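Plimivel workshop tracker
Ticket: left arm drops or misses cubes on the shared table
Opened: May
Status: closed
Component: left arm, gripper, Ivora controller

Reported problem
Left gripper closes short of the block about one time in three. Right arm not affected. Started after the brown sheet on the table was replaced.

Checked first
Gripper opens and closes fully with no load. Power supply steady. Controller restarted, no change. Log shows error 920 (position not reached) on most of the misses, but not all of them.

Step 1. Table height
The new sheet is thicker than the old one and the height in the Swati config had never been changed. Corrected it. Fewer misses, still not right.

Step 2. Wrist cable
The cable went tight when the wrist turned past 50 degrees and pulled the joint back slightly. Took off the tie nearest the wrist and left a slack loop — it needs more than you would think. Error 920 has not come back.

Step 3. Closing speed
Was set to 3000, which nudged the cubes before the jaws had hold of them. Halved it.

Step 4. Test with three cubes
Orange, red and purple cubes put out, right arm parked upright. Left arm sent to the orange one first, then the other two. 13 picks in a row, no misses.
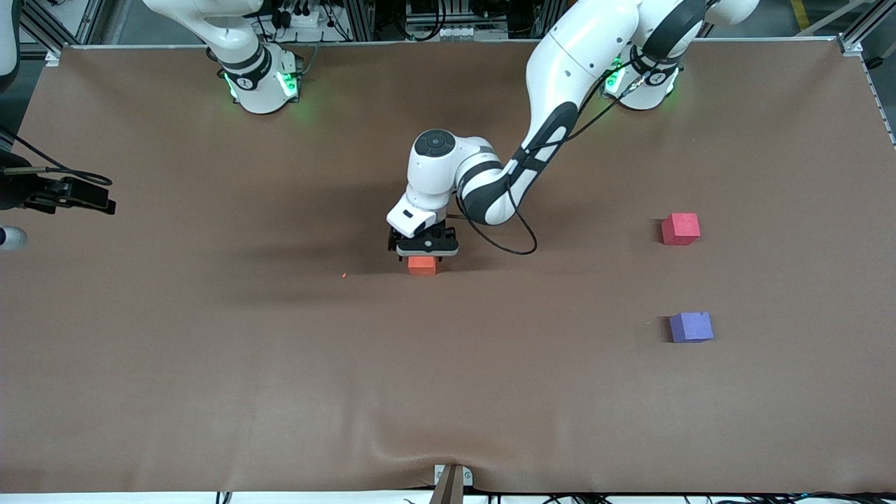 Left to do
Sheet still creases at the front by the wooden post. Cubes placed there may sit at a tilt, so keep them towards the middle until it is stretched again. Spare ties are in the Clostham box under the bench. Config saved as the new default.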